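A county nurse on what the clinic closure left behind

The outpatient clinic in Zodamstead served veterans from three counties until April, when its lease ran out and was not renewed. A registered nurse who worked there for most of its life now runs the intake desk at the county health office, two blocks away. She agreed to talk on the condition that her name not be used, as her office still has a contract under review.

She begins with the patient list. The clinic had 897 enrolled veterans in its last month, she says, and each of them got the same letter offering two choices. They could transfer to the regional medical center or ask for a referral to a private provider closer to home.

"The letter was clear enough if you read letters like that for a living," she says. "A lot of our patients called me and read it out loud over the phone. They wanted to know which box kept their own doctor. Neither one did."

Many chose the private option. The referrals are handled by Tronent, a contractor that schedules appointments and pays the bills. She says the people she deals with there are polite and work hard, but the work is split among so many desks that a simple request can sit for weeks.

"I had a man who needed his hearing aids adjusted. At the old clinic that was a walk-in. Now it's an authorization, then a call back, then a second authorization when the first one expires. He gave up and wears one of them."
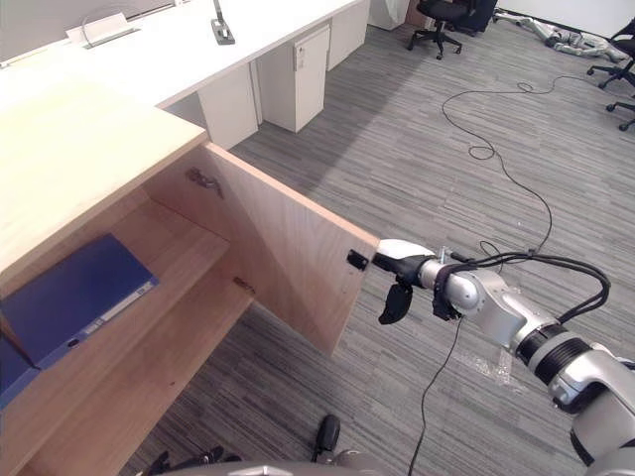
Her larger worry is mental health care. The clinic ran two counseling groups, and neither has been replaced. Private therapists in the area take referrals, she says, but few have worked with combat veterans, and most have full schedules.

"You can't just hand somebody a list of phone numbers. Some of these men took years to walk into that room. They knew the other people in it."

The state has put up a transition grant of 500 dollars per patient for counties that take on case management, up to a cap. She thinks the grant is useful and says so, but it pays for coordination and does not pay for care. Her county used its share to hire a part-time scheduler and to cover gas cards for patients who have to drive to the medical center, a round trip of 200 miles from the north end of the county.

Supporters of the closure have argued that the building was underused and expensive to run. She does not dispute the cost.

"The roof was bad. The heat was bad. I'm not going to tell you it was a good building," she says. "But they counted the building and they counted the visits. They didn't count the phone calls — and that was half of what we did."

She would like the county to open a small shared site, with one nurse and one counselor, in the space next to the pharmacy. A petition for it has 3000 signatures. The county board has it on the agenda for its next meeting, and she plans to speak during public comment.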